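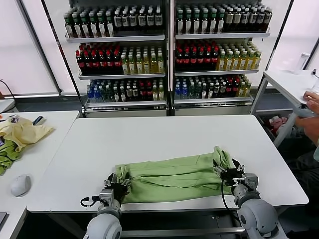

The Gunell Regional Hospital will move its linen and supply rooms to the ground floor of the old east wing, the hospital's planning office said in August. The work is the first step of a longer renovation and takes the place of an earlier plan to rent storage outside the campus. Under the new layout, clean textiles will arrive at one door and used textiles will leave by another, and the two routes will not cross. Between them there will be a folding room with large white rectangular tables, where a light green garment can be laid out flat and folded lengthwise into a long band before it goes to the shelves. The room will have windows on the courtyard side, which the present basement room does not have.

The east wing was built as a ward and has stood mostly without patients for several years. It has 113 rooms, many of them too small for modern beds and equipment. The architects at Ponce, the office that won the design contract, first studied whether the wing could again be used for patient care. They found that the doors and the bathrooms would need to be made wider on every floor, and that the cost would be close to the cost of a new building. For storage and support services the changes are much smaller. The outside walls will stay, and the main corridor will keep its present width.

"We started by asking the staff where they walk during one shift," said Guadalupe Jaramillo, who leads the project for the hospital. "The nurses on the surgical floor told us that they go down to the basement several times in a night, and the elevator is shared with visitors and with food. After this we could not begin with a drawing of a facade. We had to begin with the walking."

According to the planning office, the longest of these trips is now 381 meters, counted from the surgical floor to the basement linen room. In the new plan it will be less than 200 meters. The staff elevator in the east wing, closed at present, will be repaired and reserved for supplies, and visitors will continue to use the elevators beside the main entrance. A second change is that each floor will receive a small supply closet near the nurses' station, filled every morning before 6 a.m. The size of these closets was discussed for a long time. Some departments wanted them bigger, but this would have taken space from the rooms where families wait.

The contractor for the building work is Proletetti, which also repaired the hospital's roof. It will work in two phases. In the first phase the ground floor will be emptied, the old pipes will be taken out and the floor will be made level, so that carts can pass without a ramp. In the second phase the shelves, the lighting and the ventilation will be installed. Noisy work will be permitted only between 9 a.m. and 4 p.m., and it will stop at midday during the rest hour of the neighboring maternity ward. Ambulances will not be affected, but the small parking area behind the east wing will be closed for the full period. Employees who park there have been asked to use the lot on the north side.

The hospital has also chosen a new system for keeping track of its stock. It is called Urira, and it will show on one screen what is in the central room and what is in the closets on the floors. Until now every department has kept its own list, some on paper and some on a computer, and the lists did not always agree. Training will be given in small groups, and the evening shift will have its own sessions. The old lists will be kept in parallel for 2 months after the system starts.

Not all questions have been solved. The pharmacy, which is now next to the basement linen room, would prefer to move at the same time, but its rooms need special locks and cooling that are not included in the present budget. It will remain where it is for the moment. The employees' association has asked that no position in the linen service be lost because of the change. Jaramillo said that the number of positions is the same in the new plan, although some working hours will be different, and that the new schedule will be given to the employees before the first phase begins.

Drawings of the ground floor are on display in the main lobby, next to the information desk, and comments can be left there in writing. The planning office will answer them on the hospital's notice board. What will be done with the upper floors of the east wing has not been decided.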